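The Empty Table Is Overrated

By Sudheer Naidu

Every May the same advice comes around. Clear your surfaces. Put everything away before bed and you will wake up a calmer person. This year it reached me through a pamphlet from Plastow, a shop that sells storage boxes, and so has some interest in my believing that my things belong in boxes.

The pamphlet is 20 pages long and comes down to one rule, which it calls the clear-table rule. A table should hold only what is being used right now. Anything else is a "decision you have put off." I have been reading lines like this for years and I still want to know who checked. Did someone go from house to house, compare people with clear tables to people with covered ones, and find that the first group had made more decisions? The pamphlet doesn't say. It says that many customers report feeling lighter.

I tried it anyway. For 11 days I cleared our table every night. The mail went into a tray, the tray went onto a shelf, and the pens and the tape went into a Novora drawer unit that my sister had passed on to us. The table did look good. At seven in the morning, with the sun coming in, it looked like a table in a showroom, and I will admit I stood there with my coffee and liked it.

Then I needed the tape. Then I needed the form that was under the form on top of the tray. By the end of the first week I was spending more time fetching than I had ever spent pushing things over to make room for a plate. I missed the date for a water bill because it was filed so nicely. A bill lying next to your cup nags at you every time you sit down. A bill in a tray on a shelf has no way of getting your attention at all.

The tidy crowd has an answer to this, and it is that I needed a better system. That is always the answer. If the tray fails, buy the tray with tabs. If the drawer fails, label the drawer. Ernska, a home magazine I used to pick up for the recipes, once ran a list of 90 things to get rid of before summer, and on the facing page there was a large advertisement for baskets.

I don't want to overstate my side. There is a kind of mess that is just mess, and I have lived in it. When you can't set down a bowl without moving a pile onto a chair, and then can't sit on the chair, something has gone wrong. Old food should go. Anything breakable should be kept away from the elbow side. My neighbor Gautier, who keeps a table so bare you could land a plane on it, is a happy man and gets his taxes in early. I just doubt that the table did it. I think he would be early with his taxes if he did them on the floor.

What I object to is the idea that a table with things on it is a table that has failed. People eat at it, work at it, open mail at it and wrap parcels on it. If all of that goes on in one place, the place is going to show it. A kitchen counter gets some forgiveness because we agree that cooking is work. The table gets none, and I suspect the reason is that it is the part of the home that visitors sit down at.

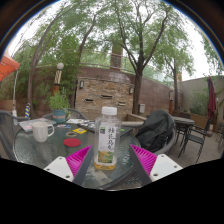 A glass-topped table doing several jobs: bottle, mug, papers and a potted plant.

Take the bottle with the white cap. There is only a little left in the bottom, and by the rule it is the first thing that should go. Use it up or throw it out, the pamphlet says about containers that are nearly empty. But a nearly empty bottle left out in plain sight is a shopping list. Put it at the back of a cabinet and you will find out that you need another one with the pan already hot. The same goes for a plant. Mine gets water because I see it. The one I moved to a proper plant stand in the hall, on good advice, died.

My bank statement tells me I have spent 1,201 dollars on boxes, trays and drawer units since we moved in. I added it up after the experiment ended, which may have been unfair to the experiment. Some of those boxes are in use. A few of them have other boxes inside.

So the tape is back on the table, next to the pens. I wipe around things, and once in a while I pick everything up and wipe properly, and about half of it goes back where it was. If Plastow wants to send me next year's pamphlet, I'll read it. It will probably sit by my coffee cup until fall.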